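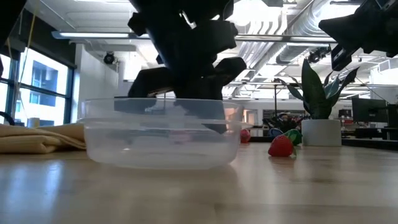

Week 4: Condition Reports and Incoming Loans

Reading for this session: the loan agreement packet on the course page, sections 1 through 3. Bring a pencil. Pens are not allowed in the study room, and we will move there for the second half.

What a condition report is for

A condition report records the physical state of an object at a stated moment. It is written when the object leaves the lender, again when it arrives at the borrower, and twice more on the way home. If damage is found, the reports are compared to work out where in the trip it happened. The insurer will ask for all of them.

The report does not judge quality or authenticity, and it does not propose treatment. A registrar who writes "needs cleaning" has stepped outside the report. Write "gray surface dirt, upper left quadrant" and leave the decision to the conservator.

Order of work

Read the outgoing report before you open the crate. Note the crate number and the state of the seals. Let the closed crate sit in the gallery or the receiving room for the period set in the agreement. Most of the agreements in your packet say 24 hours; the Gruvcombe one says longer, so check.

Unpack with two people. One handles, one writes. Keep every piece of packing material and label it, including the tissue. It goes back in the same order.

Examine the front first, then the edges, then the back. For framed works, treat the frame as a separate object with its own section. Use raking light for paintings and for works on paper that may be cockled. Mark what you find on a printed photo or a line drawing, with a number that matches the written note.

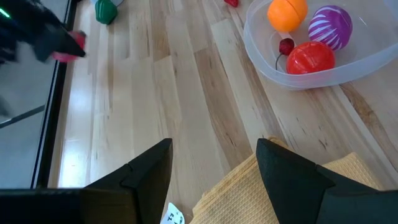 Danang Tambunan asked last year whether the courier should sign the arrival report if the courier disagrees with it. Yes, the courier signs, but writes the disagreement beside the signature. An unsigned report is close to useless later, and a signed one with a written objection is a normal document. Call the lender's registrar the same day — do not wait for the next morning.

Words to use

Abrasion: loss of surface from rubbing.
Accretion: foreign material stuck to the surface.
Cockling: soft, wavy distortion in paper or parchment.
Crazing: fine network of cracks in a glaze or varnish.
Foxing: small brown spots in paper.
Loss: a missing area. Give the size and say which layer shows.
Tide line: the edge left by a liquid that has dried.

Avoid "good," "fair" and "poor" on their own. Lenders use them differently. If the form forces you to tick one of them, add a sentence.

Case for discussion: the Sutanto drawings

The Prasside gallery borrowed 28 drawings from the Sutanto collection for a show that ran 90 days. The agreement limited light levels and asked for a check of each frame every week. On the third check, the registrar, Larasati Nair, found a short tear at the hinge of one sheet. The outgoing report said "hinges sound" and had no photo of the back. The arrival report repeated the same two words.

Questions to prepare:

Could the tear have been present on arrival? What in the two reports helps you, and what is missing?

Who should be told first, and who may open the frame?

The agreement says the borrower may not unframe a work without written permission. How should the arrival report have dealt with an area that could not be seen?
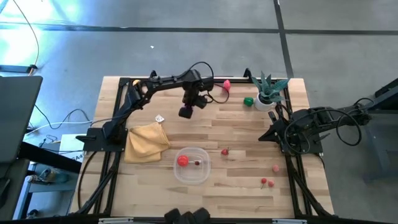 Wood tabletop with two black robot arms.

Facility report

A lender usually asks for a facility report before agreeing to anything. It covers the building, climate control, fire protection, security, and staff who handle art. Fill it in as things are now. If the loading dock is being rebuilt and will be ready by January, say that, and describe the route you use in the meantime.

The Sternier form is in the packet because it is long and asks nearly everything. Complete pages 1 to 4 for a museum you know. You may leave the security section blank, and in real work that section is often sent separately.

For Wednesday

One arrival report, on the form provided, for the object assigned to you in the study room. One page of notes on the Sutanto case. Hand in the marked drawing with the report, stapled at the top left.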